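Home | About | Workshops | Prices | Find Us

About Zoltbridge

Zoltbridge is a furniture repair shop in Clivham, two doors down from the bakery that gets all the parking.
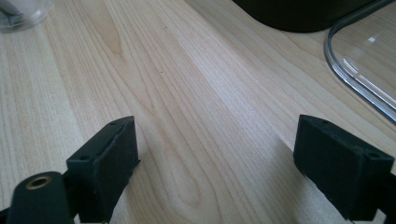 Dulce Varela opened the place with 300 dollars, a borrowed van and a firm belief that people would pay to have a wobbly chair fixed. For the first January they mostly didn't. They came in to ask if we were the bakery.

Jamie Entwistle joined the next year to do the upholstery, and stayed to do the phones, the books and the arguing with suppliers. There are six of us now. Between us we handle chairs, tables, dressers and the kind of heirloom that two sisters have agreed to share and neither wants in her house.

We quote before we start. If your piece costs more to mend than it's worth, we'll tell you, and you'll probably have it mended anyway. Small jobs start at 80 dollars. We don't do pianos - please stop asking Jamie about pianos.

Evening classes run in the back room, six people to a class. You bring a chair. Most of them go home with the right number of legs.

Walk-ins are fine before lunch. After that, ring the bell and give us a minute.

12 shares | 3 comments

Recent posts
Why your drawers stick in summer
The Rawat dresser, part two
Glue: a short list of regrets
Class dates at the Tirkari Hall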